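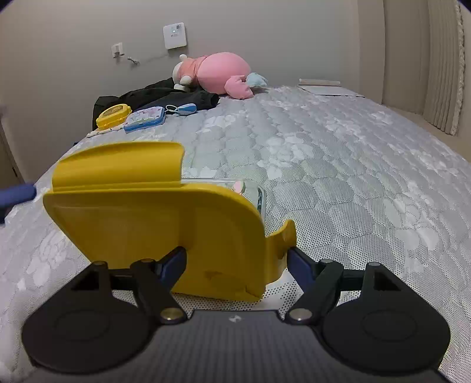 Pieza grande de plástico amarillo sobre tela acolchada clara.

Acta de la reunión de vecinos del edificio Tirkport
Martes, 9 de diciembre de 2025

Asisten: Anju Prajapati (preside), Girish Tyagi, Vandana Pal y Shivam Jaiswal (toma el acta). Se excusa Urmila Srivastava.

1. Acta anterior
Aprobada. Vandana Pal pide que conste que lo acordado en octubre sobre la puerta del garaje sigue sin hacerse.

2. Separación de residuos
Girish Tyagi presenta la propuesta de Plendberg: cubos nuevos y un folleto para cada piso, por 1000 euros. Vandana Pal pregunta de dónde sale el ahorro del 50 % que promete la empresa. El folleto no lo explica y el señor Tyagi tampoco lo sabe. La presidenta duda de que un folleto cambie las costumbres de nadie y recuerda que el anterior acabó en el cubo equivocado. Se pospone la votación hasta recibir cifras por escrito.

3. Recipientes reutilizables
Se discute si conviene guardar las tapas sueltas o tirarlas. El señor Jaiswal no ve por qué debe decidirlo la comunidad. Sin acuerdo.

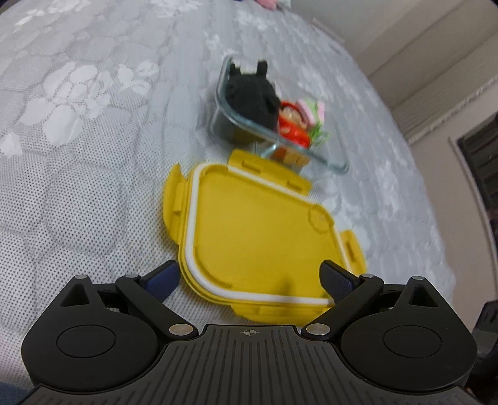
Tapa amarilla y recipiente de vidrio transparente destapado.

4. Ascensor
Bhardwaj asegura que la avería está resuelta. Es la segunda vez que lo asegura. Se retiene el pago de la factura hasta pasar 2 semanas sin incidencias.

5. Ruegos y preguntas
Vandana Pal pide otra vez la llave del cuarto de contadores. La presidenta se la entregará el jueves.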